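The Wesa Drift Fault

The Wesa drift fault was a recurring failure in the tabletop sorting arm of the same name, in which the fingers closed a little to one side of the thing they had been sent to fetch. It came to notice during household clearing trials at the Mosteo workshop, and it is remembered mostly for how long it went without being recognized as one fault and not several.
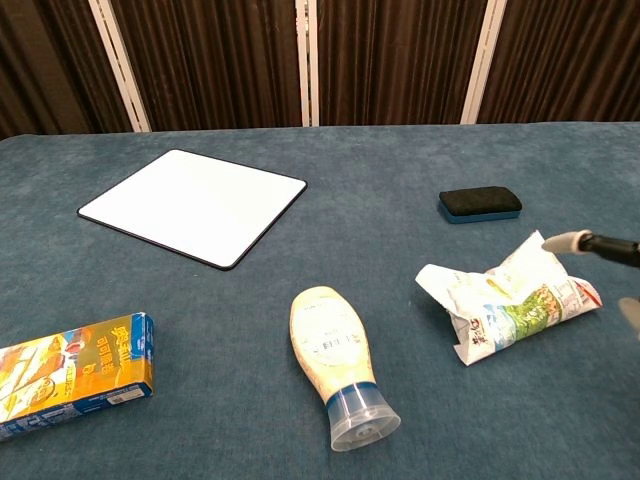 The trials asked a good deal of a fairly modest machine. The arm was expected to pick up the sort of things that gather on any table at home or in a small office, such as a food box, a bottle, an eraser or a crumpled snack wrapper, and put each one where it belonged. Stiff things with square sides gave it little trouble. Wrappers were another matter altogether, and for a good while everyone took it for granted that wrappers were simply hard, so that when the fingers missed one, the miss went down in the log as the wrapper's doing and the run carried on.

Background

The Wesa arm was put together by Desus, a small maker of light handling equipment, using a finger assembly supplied by Pylypenko. The fingers were rounded at the ends and meant to be gentle, and by most accounts they were. Each one was mounted on a link held by a single clamp screw, a choice that kept the hand slim and made it easy to change a worn fingertip in a couple of minutes. The people who used the arm every day were fond of this feature, and it should be said in fairness that it saved them a great deal of bother over the life of the machine.

Every morning the arm was put through a short homing routine, in which it touched a fixed post beside the table and worked out from that where its fingers were. The routine used only one side of one finger. If that finger was straight, all was well. If the other had turned slightly in its clamp, the arm had no way of knowing.

The fault

In the August trials the arm made 286 attempts at soft packaging and missed on 41 of them, which was thought disappointing but not alarming. The trouble was that the misses were not spread evenly through the day. The early runs were nearly all good, and the poor ones crowded together in the late afternoon, after the arm had been lifting heavier things such as full bottles. A full bottle lying on its side puts a fair twist on a finger if it is gripped away from its middle, and with enough of this the clamp would let the link creep around by a hair at a time.

A box or an eraser is forgiving of that kind of error, because the fingers will usually nudge a firm object into line as they close. A wrapper folds away instead. It would slide off the fingertip, or be caught by one loose flap and dropped on the way to the bin, and it looked for all the world like bad luck.

The pinching incident

Matters came to a head when a finger link turned far enough to reach past the edge of the space the arm believed it was using. Hubert Szulc, a technician at Mosteo, was straightening the table covering at the time, with his hand resting just outside the marked line, and the link came down across two of his fingers. The arm stopped on its force limit, as it was designed to, and he came away with bruising and a sore knuckle. He was back at work the same afternoon, and wrote up the report himself at rather generous length.

His report was the first to connect the misses with the clamp. He had noticed, while waiting for the arm to be backed off, that the link could be turned by hand, and he went on to check the spare hand in the cupboard and found it was the same.

Changes made

Desus issued a service notice on March 15, 2018. It replaced the single screw with a keyed joint that cannot turn, and it asked owners of older arms to check the clamp by hand after every 60 lifts until the new part was fitted. The homing routine was changed as well, so that both fingers touch the post in turn, and the arm will refuse to start if the two readings disagree. The marked line around the table was moved outward, and the arm is now paused whenever anyone reaches in to tidy up or set things out.

In the repeat trials, the new joint was run through 195 attempts on the same kinds of packaging with no turning of the link found at the end of the day. Wrappers were still missed now and then, particularly the ones twisted up very small, and this is generally put down to the wrappers.

See also: homing routines; force limits; finger clamps

Contact the editors | Text may be reused with credit | Back to top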